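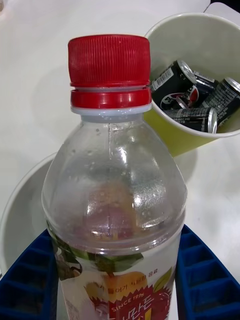
The Last Inch of the Bottle
By Svenja Pfeiffer

Fruit drinks are winter food. That's the claim, anyway, from Deolinda Fonseca, who has run the cold case at Bettencourt for longer than she'll admit and who sells more bottled fruit drink in January than in any other month. Dry heat, she says. People wake up with a throat like cardboard and want something sweet.

So, a feature about drinks. Plastic bottles, screw caps, fruit on the label. I spent 106 dollars and drank most of it at my kitchen table.

First stop, the import aisle. Long, narrow, badly lit. My favorite aisle in the city. Korean bottles on the left, and the labels alone are worth the trip. Green leaves along the top, a big yellow-orange fruit in the middle (orange? apricot? we argued), bumpy red berries off to one side, a red starburst reading SINCE 1996. I can pick out exactly one word of Korean, 음료, beverage, and was very proud of myself at the register.

Red cap on that one. Bright red. Vitória Figueiredo, who used to design packaging and now mostly complains about it, turned it in her fingers for a while and said the ribs were good. Fine ones, all the way around. She hates a smooth cap. Her mother can't open a smooth cap.

Then there's the ring underneath, the tamper ring. Look for the gap between it and the cap, a thin one is normal. Vitória again: "You want to hear it go." She means the crack. Some of the seven bottles we opened that night cracked nicely and some just sort of sighed.

What to do with the stuff. Drinking it is fine. Cold, small glass, no ice, because ice thins it and most of these are thin enough allready. But Gonçalo Veloso, who cooks lunch at Jomside, puts the ice question the other way around. Freeze the drink itself. Pour it in a tray, the small-compartment kind, leave it overnight, then drop the cubes in plain soda water. Better the longer it sits. He does berry and citrus in seperate trays and mixes them in the glass.

I tried it. Sticky counter, sticky floor, very good soda. Silicone lets go easier than hard plastic, and fill it under the ribs or you get one big slab.

Other uses, quickly. A splash in a pan sauce for pork. Brushed on a plain cake while it's warm. Iolanda Marinho boils hers down to a syrup, up to 60 minutes on low, and spoons it over yogurt. I burned mine. Twice.

And save the bottle. Rinse, cap back on, fridge door. Mine has salad dressing in it now and a strip of tape across the fruit so the kids don't pour it.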